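The bottle that wouldn't let go

So I promised an update on the Clesa project back in February and then vanished, sorry! I've been stuck on one stupid bug, and I finally have something to tell you.

Quick catch-up if you're new. I'm teaching a simulated arm to pick up a water bottle and set it down gently on the floor. Everything runs in sim, in a little pretend apartment we call Ukero, and the hand is the five-fingered one I griped about last time. Picking up went great. Putting down, not so much. The fingers would open and the bottle would just stay there, stuck to the palm like it had been glued. Then a second or so later it would shoot off across the room!

I blamed the friction settings first (I always blame friction). I spent two evenings turning numbers up and down and got nowhere, except for one run where the bottle sank into the floorboards and I laughed until my tea went cold. Then I left a batch of 300 runs going overnight. In the morning 107 of them had failed, and they had all failed at release.

Zewditu Zeleke, who I used to work with at Nendthorpe, offered to look at my logs over lunch. She asked me to stop on the step right after the open command, so I picked run 1,163 from the older set, one I'd already watched way too many times, and paused it there.

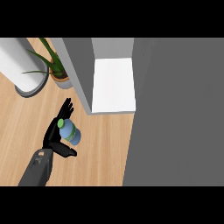

She wanted to know whether I was using a helper joint during the grasp, and oh boy, I was. I'd added one months ago to keep the bottle from slipping during the lift. My release code was supposed to delete it, but it waited for a "contact lost" message first, and contact never got lost while the joint was holding everything together. Round and round it went until the timeout, when the solver dumped all that stored-up force at once. Whoosh.

The fix was four lines. I drop the joint as soon as the open command goes out, and there's a speed limit on the bottle now that stops the run if anything goes flying. I'm also glad I found this before the Vallejo demo, where the same release code goes on a real arm with people standing next to it. I'm still going through the rest of that code, and the new overnight batch starts tonight.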